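Polberg Laboratory
Equipment Program, Progress Report to the Gebretsadik Fund
Reporting date: 13th September

1. Purpose of this report

This report covers the second period of the equipment grant awarded for the tabletop manipulation program at the Adisthorpe site. It sets out what has been purchased, what has been deferred, and the changes we ask the Fund to approve before the next order is placed. Technical results are reported separately and are mentioned only where they affect spending.

2. Position against the plan

The approved plan provided for four arm stations, each with its own table, gripper, controller and cabling. Two stations are installed and in daily use. The third has been delivered and is waiting for its electrical inspection. The order for the fourth has been held back at our request, for reasons given in section 4.

The Plernlow control software was licensed for 24 months from March. The license covers all four stations, so the delay to the fourth does not reduce its cost. We asked the supplier whether the unused seat could be suspended and were told that it could not.

Spending on furniture and power distribution is complete. A small balance remains on the furniture line — the tables cost less than quoted — and we propose to move it to consumables.

3. Use of the installed stations

Both working stations are used for pick-and-place work with food items and ordinary household objects. The object set was budgeted as a single purchase at the start of the grant. In practice it behaves as a running cost. Fresh fruit has to be replaced often, and packaged goods wear out through repeated handling. The set must also include items of very different size and weight if the work is to be of any use to the partners who will receive the data.
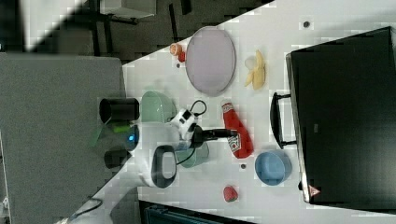

We now estimate that each station needs 40 objects in rotation at any time, with a further 200 held in storage across the site. The original budget made no allowance for storage. Shelving has been borrowed from another department until the end of the year, and a permanent arrangement will have to be paid for after that date.

Wear on the grippers has been higher than planned. Finger pads have been replaced on both stations, and one wrist cable was changed after an intermittent fault. The cable was covered by warranty. The pads were not, and the maintenance line is now the only part of the budget that we expect to overspend.

4. The fourth station

The supplier has announced a revised gripper that will accept the same pads and mounting plate as the present model. Ordering the fourth station now would commit us to the older version. Delivery of the revised unit is quoted for March, and the price of the complete station is unchanged. We recommend waiting. The main risk is that delivery slips beyond the end of the grant year, in which case we would ask for the funds to be carried forward.

5. Requests to the Fund

The Fund is asked to approve the following:

Transfer of the remaining furniture balance to consumables.

A new budget line for object storage at the Adisthorpe site.

An increase in the maintenance line, met from contingency, to cover finger pads and spare cables for all stations.

Deferral of the fourth station order until the revised gripper is available.

None of these requests raises the total value of the grant. A revised budget table is attached as Annex A, and supplier quotations are in Annex B. We would be grateful for a decision before the third station enters service, as its first set of spares will be ordered at the same time.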